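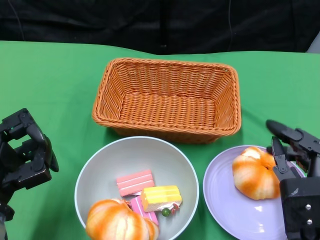 3. Materials and Procedure

3.1 Participants and setting

Children were recruited through the Flutura and Benjelloun preschools. Both schools serve families from the same part of the city, and both teach in English for most of the day. A letter went home in August with a consent form and a short survey on the languages spoken in the household. Children were included if a parent signed the form and if the child had attended the school for at least one full term. We did not exclude children who spoke another language at home, as they make up a large share of the enrollment at both schools.

Sessions were held in the morning, between the end of circle time and the midday meal. Earlier pilot work at Benjelloun had shown that children tested after lunch were more likely to leave the task early, and teachers asked us to keep clear of the rest period. Each child sat at a table with one experimenter. A second adult, usually a classroom aide, stayed in the room but did not take part.

3.2 Word list

The food words came from a parent checklist of 300 nouns that had been used in our earlier survey. From this list we kept words that could be matched to a toy of a size a young child can hold. Words for drinks, sauces and mixed dishes were dropped. So were words that families in the survey used in clearly different ways. For example, "biscuit" was used by some parents for a sweet cookie and by others for a soft bread, and we could not settle on a single correct answer.

The remaining words were divided into common and less common items by how often parents reported hearing them from their child. Words such as "apple" and "egg" fell in the first group. Words such as "wafer" and "eggplant" fell in the second. Two authors (Hamdy and Gaber) checked the grouping separately and agreed on all but 5 words, which were removed.

3.3 Toys and containers

Toy food was chosen because it is familiar from classroom play and does not spoil. Real food also raises questions of allergy and appetite that we wished to avoid. The toys vary in how closely they resemble the food they stand for. Some are easy to name on sight, while others depend on a single feature, such as the raised ridges on a pink rectangular wafer. We treated this variation as a source of noise and entered it in the models as a rating from adult viewers, collected before the study began.

Two kinds of container were used, a woven basket and a round bowl (Figure 1). We wanted containers that children would call by different names, so that an instruction could refer to each without adding a color word or pointing. In the pilot, two plastic boxes of different sizes led to many errors that had nothing to do with food vocabulary. Children understood the food word but mixed up "big" and "small" when both boxes were empty.
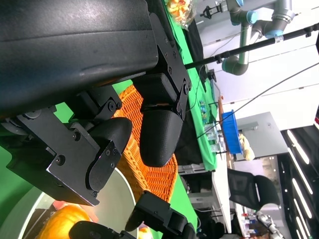
3.4 Task

The task had a naming part and a comprehension part. In the naming part, the experimenter held up one toy at a time and asked, "What do we call this?" A child who gave no answer within a few seconds was asked once more and then moved on to the next toy. No correct names were supplied at this stage. Answers were written down as spoken, including answers in a language other than English.

In the comprehension part, the child heard short instructions such as "Put the egg in the basket." The food word and the container word were varied separately. This allowed us to score a response as correct for the food, correct for the container, or both. A child who picked the right food but chose the wrong container still received credit for the food word.

Praise was given at the end of each block and was not tied to accuracy. Children could stop at any time.

3.5 Scoring

Naming answers were scored by Ezzat and checked by Erdős against the audio. A general word ("fruit" for "pear") was scored as a category response and kept apart from plain errors. Correct names in the home language were also kept apart and are reported in Section 4.3. Responses that could not be heard clearly were marked as missing. Disagreements between the two scorers were settled by Morsy, who had not seen the age or school of the child.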